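About Nindier

Most "about us" pages tell you the company is passionate. We've never been sure what a customer is meant to do with that. Nindier tests and reviews household products, mostly cleaners, glues, paints and sealants, and sells the results as a newsletter. We started at a kitchen table in Orkeck because a tin of fence paint promised ten years and gave us two winters.

We don't take free samples. Everything is bought off the shelf at full price, and the receipts are kept. Last year that came to 539 products, and a good share of them did less than the label said.

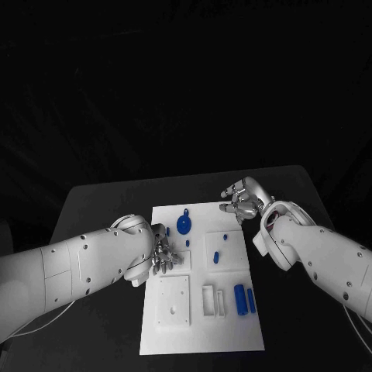
Issue 26

We are often asked who checks us, and it's a fair question. Our method is printed in full at the back of each issue, including the bits that don't flatter us. When we got the grout cleaner results wrong in December, we ran the correction on the front page, in the same size type as the mistake. A few readers cancelled anyway. We can't blame them.

Words we don't use in a review: natural, professional strength, trusted, new formula. A manufacturer can put any of those on a bottle and mean very little by it. If the label says it kills mould, we want to know which mould, on what surface, and after how long.
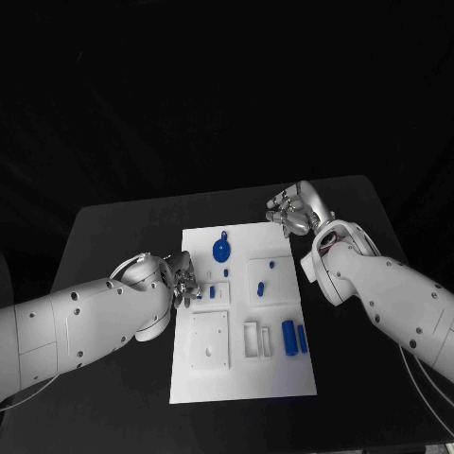 Scores are out of 50. It's an odd number to pick, we know. Out of five, everything gets a four. Out of a hundred, people argue over whether 81 beats 80, and we doubt our own testing is that fine. No product has had full marks so far, and we'd be suspicious if one did.

We have two offices now, the old one in Orkeck and a smaller one in Skultodska, where the weather is harder on exterior paint. The Nishimura label that used to publish our yearly guide has closed, so we put it out ourselves. It's thinner than it was. Some of the older entries were padding.

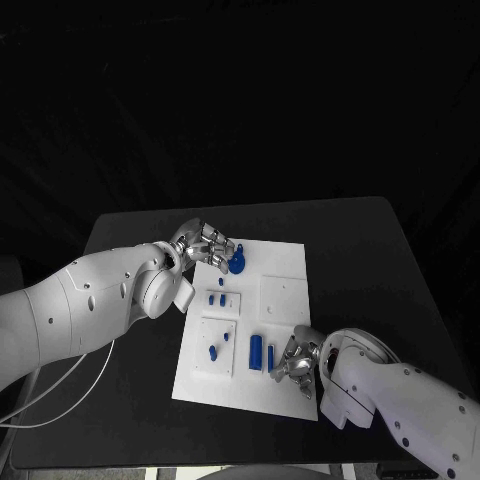
As for money, the newsletter has 3,355 paying subscribers and they are the whole of our income. There are no ads and no links that earn us a cut. We've been told this is a poor way to run a business — usually by people selling ads.

If you think a score is wrong, write to us with the product, the batch number and what you used it on. Please don't write only to say you've always liked the brand. We read everything, but replies can take a month or so.

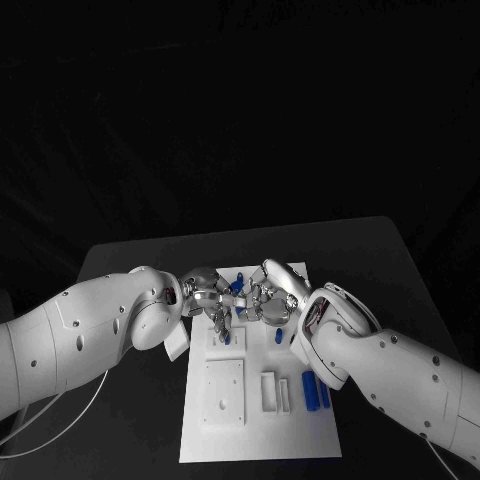 Two arms, one table

Subscriptions can be cancelled at any time from your account page. Back issues are sold singly.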